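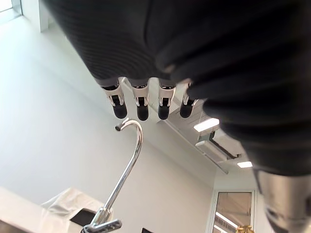 Robotic hand, four fingers with rounded black tips

Speaker notes, Pramthorpe library talk, 21st July
"Waiting on Rurgate: how a story goes quiet"

Say hi, thank the library, check the people at the back can hear me. Ask who has read any of the Rurgate coverage. (If it's most of the room, skip the geography and go straight to the permit.)

So, Rurgate. It's an island, it's a long way from anything, and 1180 people live there. You can't just turn up. You need a landing permit from the district office at Ascombe and a second okay from the island council, and the council meets when it meets. I love this about the place and it drove me completely up the wall.

In February a small survey boat, the Coppens, put in on the north side without either one. Six people aboard. They said engine trouble. The islanders said the engine sounded just fine coming in! The police took the boat, took the passports, and put everybody up in the old school while they worked out what to charge them with.

Pause here and show the map. Point out the north landing, and how far it is from the school, people always get that wrong.

The first week was wild. My desk wanted copy every day and I was filing from a hotel in Ascombe, a full day's sailing from the people I was writing about. I'm going to own up to this one: my first piece called them "stranded." I got that word from a relative of one of the crew, over the phone, and I put it in the headline suggestion myself. They weren't stranded. They had a boat and it was locked up. I still get mail about it, and fair enough.

Read the council's letter out loud, just the second paragraph. Slowly. Don't do a voice.

Then the part I really want to spend time on. After ten days or so the other reporters went home, and my editor asked me very nicely if I would too. There was no court date. There was no news, if you think news is a thing that happens on a given morning. But the police were still interviewing, the council was still arguing about whether to accept a fine or ask for a trial, and families on both sides were calling me. 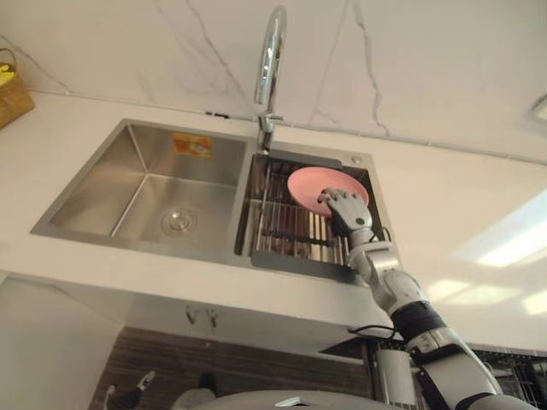 Photo: Mogens Arnardóttir

What I did was ask for a landing permit like anybody else. The form is four pages and wants to know what you plan to eat. The fee was 100 and then there was a deposit, another 100, which you get back if you leave when you said you would. (I got mine back. Hold for laugh, move on if there isn't one.)

Three days on the island. Things to mention if time allows:

The woman at the store who had kept every clipping and marked the mistakes in green pen. Four of them were mine.

The council meeting, which I could sit in on but not record. I took notes in the dark afterward.

Why they care so much about landings: the old sickness, the graves behind the church. Keep this short and plain. It's their story and there are people who tell it a lot better than me.

The end of it, as far as it has one: the council took the fine, the crew went home, and the boat stayed behind a while longer over a storage bill. My piece ran on page 14. More people wrote to me about that one than about all the "stranded" ones put together.

Questions. Somebody is going to ask whether the crew were up to something. I don't know. I asked all of them and wrote down what they told me.

Water bottle, clicker, give the map back to the front desk.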